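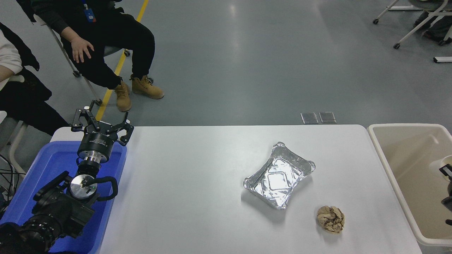

Changes to the sorting of meal packaging take effect at the Litcombe and Gendgate buildings this month, following the review of waste collection completed in July. Staff and visitors are asked to separate their containers and wrapping at the clearing tables before leaving the dining area. An aluminum foil tray of the ordinary rectangular kind, with crimped edges, may be recycled once it has been emptied and wiped. It should be left open and in its original shape, so that any food caught in the corners can be found. Plain tan paper, including paper that has been crumpled into a ball, goes with the paper collection provided it is free of grease.

The review found that 3,697 foil trays were handed out with catered lunches during the period studied, and that more than 3,000 of them went into general waste. In most cases the tray still held food, or paper napkins had been pressed into it. The collection contractor, Plomdale, does not accept mixed loads, and a single unemptied tray can lead to a full bag being refused.

Lids made of card should be removed and placed with the paper. Lids with a foil lining cannot be separated by hand and remain general waste for the present. Plastic cutlery is not part of the new arrangement – departments wishing to order reusable sets may do so through the Workneh catering desk, in packs of 100.

Departments that order lunch for meetings are responsible for clearing their own rooms. Trays may be stacked after wiping, up to 5 high, and brought to the nearest clearing table by the end of the working day. Food should not be left in meeting rooms overnight.

Questions about the new arrangement, and requests for printed sorting guides, may be directed to Asnakech Wako in Building Services. A short information session will be held in the Gendgate dining area on October 18, 2018, at noon. Registration is not required.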